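Chapter 4
Learning to Pick from Wrist Views

Before you start: you should be comfortable with the loss functions from Chapter 3 and have the Nelum code running on your own machine. If it doesn't build, fix that first. Chapter won't make much sense otherwise.

Where we are. So far the policy has been handed the pose of the object. Six numbers, nice and clean. From here on it gets pixels and has to work out the rest. Everything gets harder – and the failures get more interesting.

The method in this chapter goes back to a short report by Kumudini Samarakoon and Nimal Siddiqui, written at the Ornard lab. Their question was small. Given a fixed budget of demonstrations, should you spend them on more objects or on more surfaces under the same objects? Most people at the time would have said objects. They had 100 demonstrations to spend, no more, and split them both ways.

Group A: many tools, one plain gray bench.
Group B: 5 tools, many surfaces. Stone, cloth, painted board, whatever was in the building.

Same network, same training time, same action space. Then 40 test picks on a kitchen counter neither policy had seen. Group B won. Not by a hair either – it closed on the tool in 31 of the 40, against 17 for Group A. We'll come back to whether 40 is enough to say that (section 4.3, and the short answer is yes, but only just).

Why should it come out that way? Think about what fills a wrist view. Mostly background. The tool is a thin strip of pixels and the rest is bench, and a policy trained on one bench learns the bench. Put it on something patterned and it starts reaching for the pattern. Samarakoon calls these "ghost grasps" in the report and the name stuck. You will produce plenty of them in Exercise 4.2.

Long thin tools are the hard case. A block looks like a block from most angles. A screwdriver is nearly all shaft from one side and nearly all handle from the other, and the policy has to pick an end. In the demonstrations the operators always went for the handle, so thats what gets copied.

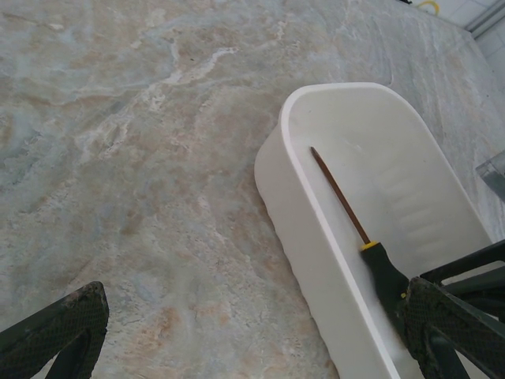 Note also that the trays stay in. Early versions of the setup took them out to make the problem simpler, and the numbers went up, and then nothing transfered to the Lareta benches where tools do live in trays. The rim matters. A finger has to clear it, and the approach angle changes when it does.

What you need for this chapter:
- the Zacharias loader, set to wrist view only
- the two training splits, A and B
- an afternoon, mostly waiting

Section 4.1 sets up the observation model. 4.2 trains both policies and looks at the ghost grasps. 4.3 is the statistics – don't skip it. 4.4 asks what happens when you mix the splits, where the report stops and the open problems begin.

4.1 The observation model

Let o be the wrist view at time t and a the motion of the gripper over the next step. Drop the time index where its obvious. The policy is a map from o to a, no memory, no second view.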